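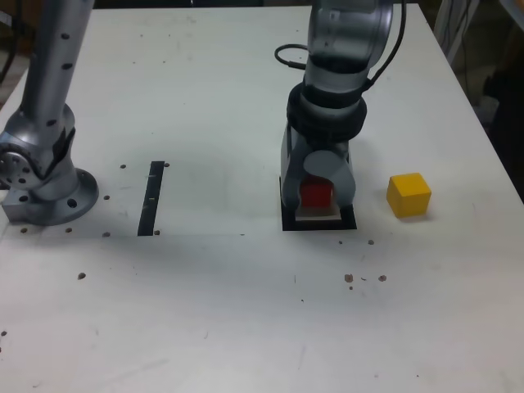 4.2 Checking speed limits before a stacking run

1. Read the limit in the Grurnus controller, not the one on the label. Labels get copied from cell to cell.

2. Set test speed to 50 mm/s. The Windmont sheet allows 500. We have yet to see a reason to start there.

3. Press stop during a move and write down what you saw.

Note: "Collaborative" on a data sheet proves nothing about your cell. Ask for the measurements.
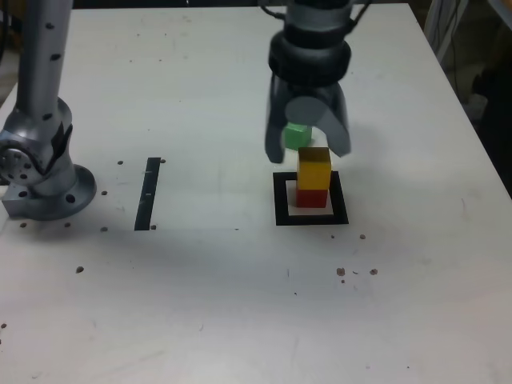
Risk reviews at Moradi tend to cover the arm and skip the load -- a habit Davoud Rezaei has complained about for years. Assess both. With a yellow block on a red one inside the taped square and curved fingers right over them, list pinching and a falling block as separate hazards.

Caution: Tape marks a work spot. It is not a guard, whatever the last audit said.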